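Preparing a Rolled Map for Trimming and Flat Storage
Tresten Map Room - Guidance for Readers 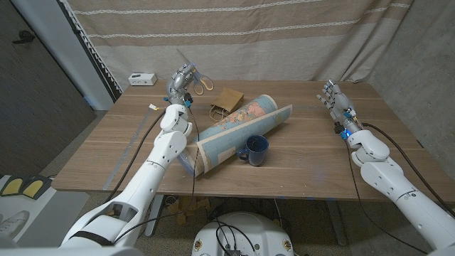

Ekrem Gündoğdu has asked whether a map that will not lie flat may simply be rolled the opposite way. It may not. Reverse rolling strains the paper and can open old creases.

Please proceed as follows.

Clear a table larger than the map and wipe it with a dry cloth. Wash and dry your hands.

Lay the map face up and unroll it slowly from one end. Place a covered weight on each corner as it is freed. Weights of 500 g are suitable; heavier ones may mark the sheet.

Leave the map under its weights overnight. Sheets on thick paper may need a second night.

Scissors may be used only on the blank margin of modern printed copies. Mark the line in soft pencil, cut with long strokes and keep the blades clear of the printed border. Maps from the Bozkurt collection must not be trimmed in any circumstances.

Place the finished sheet in a folder and write the shelf number on the folder - never on the map itself. Folders measuring 644 mm by 569 mm are kept in the lower drawer. Larger sheets should be handed in at the desk before 4 p.m.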